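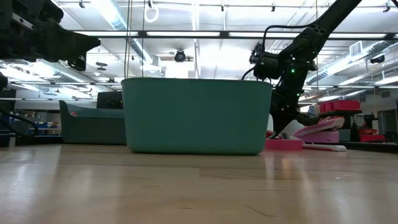
What does a pass on this sheet say about the method? Only that the cell was fit to run on the day, and nothing about whether the Stenora result holds up.

Pre-run inspection, two-arm bin transfer, Peven cell
Inspected by: Welington Meireles
Date: April 20, 2022

1. Emergency stop, both arms. PASS. Pressed twice on each side.

2. Cables clear of joints at full reach. PASS WITH COMMENT. There's a loop near the wrist on one arm that I don't like. Re-tie before the next batch.

3. Gripper bolts tight. PASS.

4. Bins at start marks. FAIL, then fixed. The teal one was 11 mm off. Were the earlier trials checked for this? The log doesn't say.

5. Overhead lighting same as training runs. NOT CHECKED. Glare off the tabletop is strong and the paper claims the method doesn't care. I'd like to see that tested with half the tubes off.

6. Trial log complete. FAIL. 1407 trials claimed, but operator resets aren't marked. A reset counted as a success would flatter the rate - by how much, I can't tell.

Kuzmenko to reply on items 4 and 6. No sign-off on the result until May at the earliest.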